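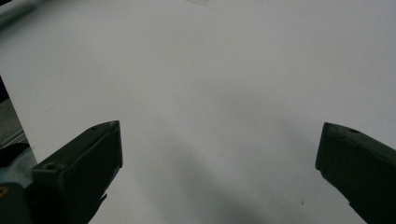
3.2 Keeping the fingers honest

By Owen, Gunon workshop
10 February 2022

Most of our setup time on the Enlow cell went into the two gripper fingers, so I'm going to spend a whole section on them. If you only care about the grasp results, skip to the next one, I won't be offended.

We started out closing the gripper on a test block and calling it good if the block stayed put. That was a mistake. A finger can sit a hair off and still hold a block just fine, and then you get to thin parts and everything goes wrong at once. So now we do the check against a plain white surface (Figure 3). With the fingers open and nothing between them, the dark tips stand out really well, and I can see whether they sit at nearly the same height. If one is clearly lower, I loosen its screws, push the finger back against its seat and tighten again, a little on each side until it's snug.

Figure 3. The two fingers against the white surface, open, with no part between them. Tips at nearly the same height. The soft gray shadows on the surface are not used in the check.

Wear was the other thing. We ran the first pair for 2,321 cycles before swapping them, and by then one finger had gotten rough enough along its edge to catch on film. After that we set the limit at 730 cycles – pretty cautious, I know, but fingers are cheap and a ruined batch isn't. At each swap I wipe the faces down, run a fingernail along the edges and look into the screw holes for grit. The whole job takes almost 11 minutes if I have the right hex key in my pocket, and a good deal longer if I left it at the Grurnham bench!

We did try shimming a worn pair to get more life out of them. It worked for one shift in November and then the shim crept out, so we dropped the idea. We also tried thread locker on the finger screws, and I'd skip it – getting them out again was miserable, and the plain screws have held fine between swaps.

After any change we home the gripper, open and close it 3 times with no part in it, and look at the tips again. Only then does the cell go back on the job.

Last updated: 10 comments closed, text revised once

Comments

gantry_fan: Do you log the tip check anywhere or is it just by eye? We have the same problem and our fingers drift after every crash.

Owen: By eye, plus a line in the cell log. After a crash I'd always redo it, whatever the cycle count says.

mill_and_drill: Same experience with thread locker here. Never again.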